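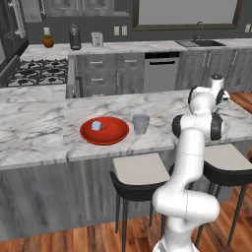 Ticket: Skotow gripper vs. Delacroix gripper, kitchen sim, cubes in bowl
Opened by: Xiomara Kowalczyk
Status: open, waiting on Ollimlow

Ollimlow says the Skotow gripper is a drop-in swap for the Delacroix. I doubt it. Same arm, same kitchen island, same controller (Skaditz, default gains), 20 tries each at lifting the dark red cube out of the red bowl.

Delacroix: 10 good lifts.
Skotow: 7 good lifts, and 6 of the misses were a finger hitting the bowl rim on the way down.

9:40 – Support asked me to raise friction on the cubes. Did it. Rim hits unchanged, as I would expect, given that the cube never gets touched.

11:15 – Support now suspects the camera, dark red on red. Fair question, but these runs read cube poses straight from the sim. No camera involved.

1:30 – Checked the tool offset in the Skotow file. It looks copied from the Delacroix one, down to the last digit. Two different hands, same length? Please confirm the real number.

2:05 – Reply says "within tolerance." Whose tolerance? Not closing this until I get a measured offset and can rerun both sets.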